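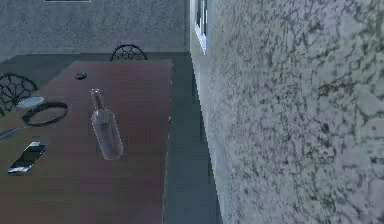 Randilus wrote to us in November to say the box was up before the first frost and the bats had found it by the next summer, and could we please put the mounting notes on the page this time. Fair enough! They're further down.

# Duggan Four-Chamber Bat House

The Duggan is our biggest bat house and the one we get most excited about. It has four roosting chambers side by side, open at the bottom, with room for up to 200 small bats (little browns and big browns are the usual guests in our part of the country). We built the first ones for the barn roosts at Jurnevdale, where the old hayloft was coming down and a whole nursery colony needed somewhere to go.

What we love about it is the inside. Every panel is grooved by hand on both faces, so even the pups can get a grip, and the landing plate sticks out well below the entrance. There's a vent slot across the front for hot afternoons, and bats will shuffle up and down past it all day to find the temperature they like. Watching them drop out at dusk, one after another, is just about the best free show in the yard.

## Details

- Body: untreated western red cedar, screwed and caulked
- Chambers: four, each ¾ inch wide
- Finish: two coats of water-based stain, dark or medium brown
- Roof: sloped, with a metal cap
- Price: $475, including the pole bracket

The smaller Mistia (two chambers) has the same grooving and the same roof, and fits nicely under a gable.

## Putting it up

Go high. Twelve feet is the least we'd suggest, and fifteen to twenty is better. A pole or the side of a building works well; trees are shady and give owls and raccoons a place to sit. Face it south or southeast, somewhere it gets at least six hours of sun, and keep the space below it clear so the bats can drop and fly. If there's a pond or creek within a quarter mile, you're in great shape.

Pick the dark stain for cooler states and the medium for warmer ones. The box is heavy, so please have a second person on the ground.

Bats may take a season or two to move in. Don't bother with lures or guano, they don't help. Check the caulk each winter when the box is empty, and knock out any old wasp nests while you're up there.

Never handle a bat with bare hands, even one that looks fine. Call your local wildlife rehabber.

Dark stain is in stock now. Medium is back in November.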